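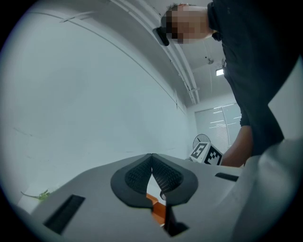 Figure 4-1. Hand-held gripper, finger pads closed at the seam. Marker cube behind the right pad.

4 Recording a task with the hand-held gripper

4.1 Who this section is for

This section is written for line staff at the Buckley packing hall who record tasks for the Emon cell. It replaces the February issue. Staff who only load and clear the cell need section 6.

Under the old arrangement a fitter wrote each pick routine at a desk and the line tested it afterwards. Routines are now built from recordings made by the people who do the job by hand. Recording is counted as working time and is booked to code 1534, not to the packing target. A person who is recording is not to be counted in the packing headcount for that period.

4.2 Parts referred to

Finger pads: the two black soft pads at the front of the gripper. The textured inner face does the gripping; the smooth rim does not.
Body: the light grey housing.
Marker cube: the white cube with black-and-white square patterns.
Head unit: the small black device strapped at the side of the head.
Dock: the bench stand on which the gripper is stored and from which recordings are copied.

4.3 Before you start

1. Sign the gripper out on the Skistadar sheet. Write the time and the task number.
2. Check both finger pads. The fine raised bumps should be clean and complete. If a pad is torn or has gone shiny, hang a red tag on the gripper and take another.
3. Close the gripper fully. The pads should meet at the seam along their whole length. A gap at one end means that a pad is badly seated; see 4.6.
4. Wipe the marker cube with a dry cloth. Do not use label remover, which lifts the black print.
5. Put on the head unit. The strap should be firm enough that the unit stays put when you lean forward and look down.
6. Tell the shift lead which bench you are using.

Note: loose sleeves can cover the cube. Roll them above the elbow or wear the short-sleeved work shirt.

4.4 Making a recording

1. Place the marker cube on the bench with its printed faces uncovered.
2. Hold the gripper over the cube until the dock lamp turns green. This takes about 11 seconds.
3. Move the cube to the back of the bench. Leave it there until the session is finished.
4. Carry out the task at your normal speed, using the gripper in place of your hand.
5. Return to the start position and open the pads fully. This marks the end of one run.
6. Repeat from step 4 until the run counter on the dock matches the job card.
7. Place the gripper on the dock and wait for the copy to finish before signing it in.

Do not slow down or tidy up your movements for the recording. If an item slips, pick it up again and carry on with the run. Slips are wanted. Runs are deleted only if a second person reaches into the work area or the cube is knocked.

CAUTION: The gripper closes under hand force and can pinch. Keep the fingers of your free hand clear of the seam and of the triangular gap between the lower tips of the pads.

CAUTION: Do not record inside the guarded area of the cell, even with the cell stopped.

4.5 Length of sessions

A session is limited to 25 minutes, followed by a change of task. The limit was set after the first month, when several people reported sore wrists – the gripper is heavier than the items most of them pack. It applies equally to staff who feel able to continue. Wrist or shoulder discomfort is to be reported to Joelle Nassar at the end of the session in which it is noticed.

4.6 Reseating a finger pad

1. Place the gripper on the bench with the pads facing up.
2. Open the pads and hold them open.
3. Press the raised lip of the loose pad back into its channel, starting at the seam and working outward.
4. Close the gripper and check the seam again.

If the pad will not stay seated, do not glue it. Pass the gripper to Tyson Sandhu with a red tag. Replacement pads are ordered from Drillell in matched pairs, part 161, and one pad of a pair must not be changed on its own.

4.7 What happens to recordings

Recordings are used to build and check routines for the cell. They are not used to measure the speed or accuracy of the person recording, and shift leads do not have access to them. The dock labels each run with a task number and a bench number. Faces of other people caught in a recording are blurred before the files leave the site.

A member of staff may ask for their own runs to be removed up to the point at which a routine is released. Send the task number and time to Yaqin Tian.

When a routine is released, the people who recorded it are asked to watch the first shift on the cell and may stop it. Changes to duties that follow from a release are covered in section 9.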